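Juranum Home & Craft Help > Decorating > Faux fruit and flowers

What's the best way to store artificial fruit between seasons?

Posted by peachpit_annie, 27/03/2019

Hi all! Every January I take down my winter table stuff and every January I end up with the same problem, a heap of fake fruit and no good place to put it. Last year I just dropped everything in a big plastic bag and shoved it on the closet shelf, and when I got it out this week a couple of the pieces had gone kind of tacky to the touch, and there was a color smudge on one of my nice lemons (I paid real money for those, they're the Stolletti ones). So is the bag the problem? Should I be wrapping each piece? I have a decent amount but not a crazy amount, it all fits in one bowl when it's out. I'd rather not buy a whole storage system if I can help it.

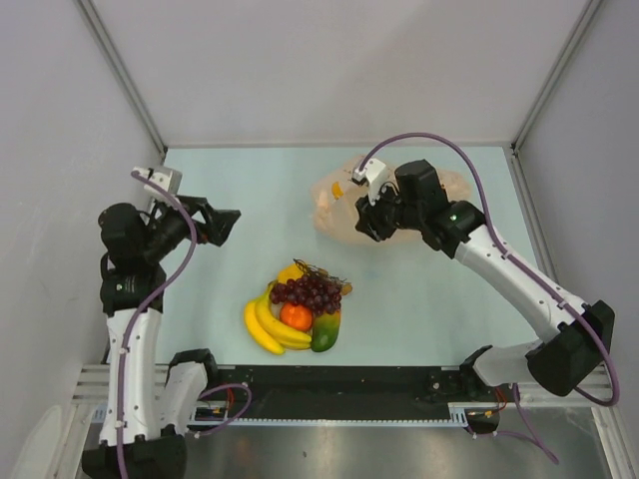
Artificial fruit on the table, plastic bag toward the back on the right.

Oh, and my closet gets pretty warm in summer because the water heater is on the other side of the wall, in case that matters.

1,534 views

tangen_road_crafts
Member, 3,435 posts

The warm closet is your trouble more than the bag, I'd bet. Soft plastic fruit gets sticky when it sits in heat, and if two pieces are pressed together the paint can move from one to the other. I had a whole bunch of grapes do that to a pear and I never got it off.

What I do now: wipe everything with a damp cloth and a drop of dish soap, then let it sit out overnight on a towel. Don't skip the drying, especially with foam fruit, they hold water around the stem. Then each piece gets a square of plain white tissue. Not newspaper!! The ink comes right off on the yellow ones. After that you can put them in a bag if you want, I still use one, I just leave the top open and set it inside a shoebox so nothing heavy gets stacked on it. Mine lives under the guest bed where it stays cool.

For the tacky pieces, try a little cornstarch. Dust it on, leave it for 20 minutes and brush it off with a dry paintbrush. It worked on my plums but they did lose some of their shine, so test it on the back side first.

Lirkutance
New member

i just leave mine in the bowl all year lol. dust them once in a while

half_a_pomegranate
Member, 60 posts

Agree with most of what Tangen said, but I gave up on tissue since I'd always tear it unwrapping things in a hurry. Egg cartons are great for the small stuff like strawberries and limes, and for apples and oranges I ask at the produce counter for one of those molded trays that the real apples come in. They're free and they fit perfectly (makes sense, I guess!). Bananas are a pain no matter what, so I lay them across the top.

If you stick with a bag, go for a see-through one so you're not digging through every closet in the fall wondering which one is the fruit. And squeeze it as little as you can, the foam kind dents and the dents stay.

For the smudge on your lemon, I'd try a white eraser before anything wet. Go slow and keep checking that you're not taking the yellow off with it.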